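Ticket: Numbers on rack labels come out in reverse order after update
Product: Plakport label layout, desktop version
Status: Solved, waiting for confirmation
Opened: 07/02/2024

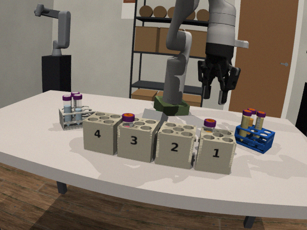

Attachment 1: Racks 4 to 1, counted from the left.

Description of the problem

We use Plakport in our teaching lab in Lukow to make labels for racks, drawers and shelf fronts. Before the update, a label sheet with automatic numbering started with 1 on the left side. After the update, every new sheet starts with the highest number on the left side and goes down. Old sheets that were saved before the update open correctly, but when I press "Renumber" they also change the direction.

I expected the numbers to go up from left to right, as the preview shows. The preview is correct. Only the exported sheet is wrong.

Steps to repeat it
1. Make a new sheet, type "Row", 4 fields.
2. Choose automatic numbering, start value 1.
3. Look at the preview. It shows 1 2 3 4.
4. Export to PDF and open the file. It shows 4 3 2 1.

What I tried already
- Restarted the program and the computer. No change.
- Exported to PNG in place of PDF. Same result.
- Changed the start value to 5. The export goes from 8 down to 5.
- Removed the printer profile and added it again. No change.
- Installed the program on a second computer, with no old settings. There the export was correct.

The last point makes me think that the problem is in my settings and not in the export itself. I did not want to delete the settings folder before asking, as it also contains our templates.

Reply from support

Thank you for the clear steps. We could not repeat the problem with a clean installation, the same as you. Please send us the file layout.ini from your settings folder. Please also tell us if you have ever used the Jurkitz add-on for right-to-left labels.

Reply from customer

The file is attached. Yes, we had the Jurkitz add-on for one course in October, but it was removed after the course. It does not appear in the list of add-ons anymore.

Reply from support

We found the reason. In your layout.ini, line 13 says "flow=rtl". The add-on wrote this line and did not clean it when it was removed. The old version of Plakport ignored the line if the add-on was missing. The new version reads it during export, but the preview does not read it yet. We have reported this difference to the developers.

Please do the following:
1. Close Plakport completely, also in the tray.
2. Make a copy of layout.ini.
3. Open the file in a text editor and change "flow=rtl" to "flow=ltr".
4. Save, start Plakport and export a new sheet.

Your templates are in a different file and will not be touched.

Reply from customer

I did this and the export is now 1 2 3 4, in PDF and in PNG. "Renumber" on the old sheets also works as before.

One small question remains. Our shared template "Stubbs" still exports in the wrong direction, but only when I open it from the network drive. If I copy it to my desktop first, it is correct.

Reply from support

A shared template can have its own settings file next to it on the drive. Please look for a second layout.ini in the same folder and make the same change there. You need write permission for this folder. I leave the ticket open until you have checked it.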